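Section 2. Planning and Budgeting for a Two-Arm Workcell

2.1 Before you order

Complete this section before submitting a purchase request to Dreletti. Requests without a signed planning sheet are returned to the department.

1. Choose the task the cell will handle first. The Stusby cell is planned for household and music-room items: stands, sheet music, cups and saucers.

2. Measure the largest item at its full working height and width. Compare these figures with the reach of both arms when they face each other across the floor.
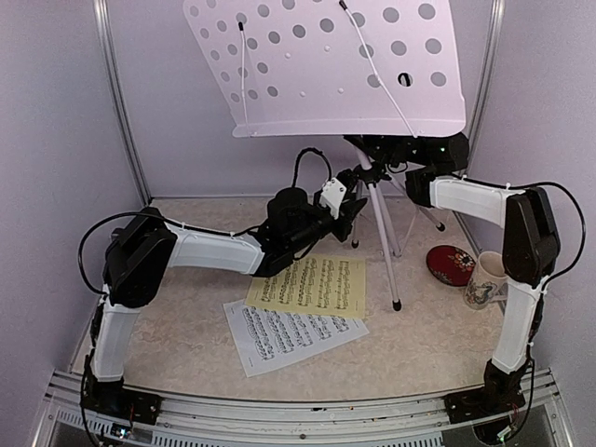 3. Enter the rail frame, enclosure walls and floor panel as separate lines on the planning sheet. They are quoted separately from the arms and have a lead time of 6 weeks.

4. Allow $453 per cell for spare cables, cable ties and replacement finger pads. This amount may not be moved to another budget line.

Note: Prices quoted by Vishwakarma are held for 30 days. Quotes issued in May must be renewed if the order is placed in the next budget year.

2.2 Choosing grippers and wrist cameras

1. List the narrowest and the widest part the fingers must close on. Include poles, legs and handles.

2. Confirm that the wrist camera has a clear view of the fingertips at close range.

3. Order 2 sets of fingers for each arm. Record the part numbers on the Standotden inventory form.

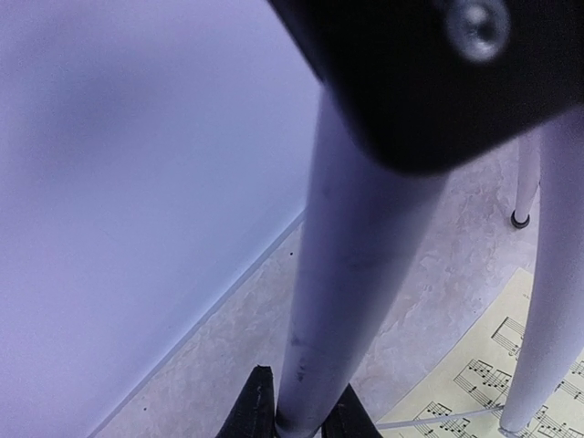

Figure 2-2. Wrist camera view, gripper fingers on either side of a stand leg.

Caution: Do not select a gripper by its rated load alone. Tubular parts may turn between smooth fingers. Request sample pads before the order is final.

4. Send the completed sheet to Annag Moffat, Equipment Planning, for approval. Keep one copy with the cell records.

Installation costs are covered in Section 3.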